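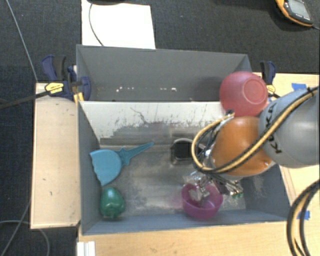

Gripper fingers in the magenta bowl, KUKA arm, club picking bin.

Trovovard Picking Kit, for school and college robot clubs

We love this kit! It grew out of the student project Tyyne Kallio ran at Lehtinen, and it's all about getting an arm to pick everyday things out of a bin: bowls, a shiny green pepper shape, whatever your team fancies throwing in (ours keep raiding the kitchen drawer).

In the box: 32 practice objects, 4 bin liners, the Trivance task cards and a team logbook. Arm and gripper not included.

Suits teams of three or more. The cards start with one object and get properly tricky by the end – great fun to watch.

Order code 551. Next club batch goes out in February.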